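Aurora Brandão keeps her phone face down through our whole conversation, which she says is a professional reflex. She spent years as a scheduler at Poment, a maker of car parts, and then left to write about the thing that had been ruining her sleep: the shift. Her book is called The Fourth Week, and it concerns people who eat dinner at 7 a.m. and are asked by their relatives whether they have tried going to bed earlier.

"Everybody's mother says that," she tells me. "Mine still does, and I quit."

We meet in a coffee shop called Reltar, at an hour I had thought of as early and she calls the middle of the day. She orders soup. The man at the counter does not blink, and she takes this as a sign of good management.

Her job at Poment was to build the rota. On paper it sounds like a puzzle for a rainy afternoon. She had a plant that wanted to run around the clock, a workforce that wanted to see its children, and a spreadsheet that crashed if you looked at column F the wrong way. The pattern she inherited turned over every four weeks: days, evenings, nights, and then a week that was a little of each and was known on the floor by a word she asks me not to print.

"The fourth week was where we put the leftovers," she says. "A late here, an early there, a night because Abreu was short. You'd come off it and not know what to say to a bus driver. Good morning? Good evening? You just nodded."

Abreu was the sister plant, on the other side of the river. It was always short.

The book grew out of a drawer. Whenever someone asked to swap a shift they had to fill in a slip, and the slip had a line for the reason. Brandão kept them all, with the names cut off. By the time she left she had 809. She reads me a few from memory. "Sister's wedding." "Sister's wedding, the other sister." "I have forgotten what my dog looks like in daylight." One simply said "soup," and she signed it.

I ask whether the company objected to the drawer. She thinks about this for some time.

"They'd have had to open it," she says.

What she found in the slips surprised her. She had expected people to be fighting over nights, which pay better and which everyone claims to hate. In fact the nights had their loyalists, and you could not have pried them loose with a crowbar. The trouble was the switching. People could live almost any sort of life, she argues, as long as it was the same one two weeks running. Her favorite chapter is about a couple who worked opposite shifts for so long that they conducted the entire marriage on the back of an electric bill. They seem to have been very happy. When they were finally put on the same shift, they asked for a slip. 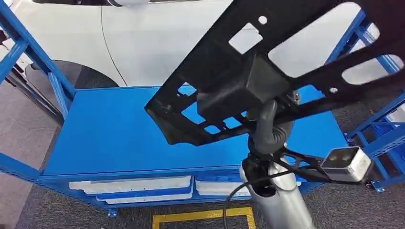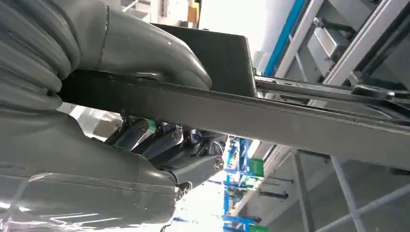

Rodrigo Cunha thinks she is too kind to the night loyalists. He told me by phone that he had been one for most of his working life, that he had believed every word of it, and that on his first month of days he discovered his kids were funny. Nights pay well, he said, and a person will develop all sorts of opinions about moonlight for that kind of money. He has read the book twice and disagrees with it in pencil.

Brandão laughs when I pass this on. "He's written in my copy too," she says. "He borrowed it and gave it back with notes."

She does not dispute the money. The night premium gets a chapter of its own, and it is the least charming in the book and probably the best. She follows it from the pay slip to the kitchen table, where it turns into braces, a used car, a roof. After that the premium isn't extra anymore. You can't go back to days, she says, when the roof is on nights.

Her own proposal is modest enough to annoy all sides. Keep the nights, let people who want them have them, and scrap the fourth week. Tell everyone their hours 40 days ahead and then leave them alone. She tried a version of it at Poment for one winter. Swap requests dropped so low that her manager wondered aloud whether the form was broken.

Then Abreu was short again, and the leftovers came back.

The publisher, Markell, printed 3000 copies, a number Brandão repeats with some disbelief, as she had been counting on her cousins. She has been giving readings in October, mostly in libraries, and has insisted on holding each one twice – once in the evening, and once at half past seven in the morning for people coming off nights. The morning crowd asks better questions, she says, and some of them bring beer.

I ask what hours she keeps now. She turns the phone over, looks at it, and turns it back.

"I get up at four," she says. "I've tried everything. My mother says I should go to bed earlier."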